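Jermont Working Group, minutes, 8/24/22

Present: data collection, training, the Jellow project lead, one reader from the outside review. Apologies from facilities.

1. Minutes of last meeting
Accepted with one correction. The January set holds 104 usable examples. The earlier draft counted failed ones as well.

2. Simulated desk tasks
Data collection reported 127 new examples on the table set, against a target of 1000. The project lead called this on schedule. Training asked which schedule. It was agreed to circulate one.

The reviewer doubted that more of the same would help. In the last batch the objects start in nearly the same spots every time, and the learner may only be memorizing the table. Data collection replied that start positions are randomized. The reviewer asked to see the range and was told it is small.

3. Object choice
The current layout has a mug, a book, a phone, a pen and a pencil. Training said the pen and pencil are where grasps fail and should make up more of the set.

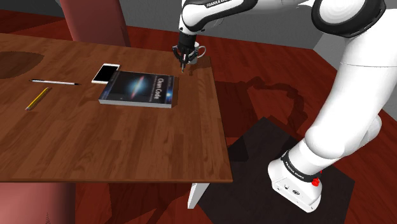 The lead preferred to keep the mix even until the Khasawneh comparison is done. Not settled. The reviewer noted that the comparison has been nearly done since January.

4. Cindura labeling tool
Two people find it slow and one finds it fine. No money will be spent on it before the next review.

5. Actions
Data collection: rerun 20 examples with wider start positions, and keep the failures in a separate folder.
Training: report pen and pencil results apart from the rest.
Lead: send out the schedule.

Next meeting to be set by email.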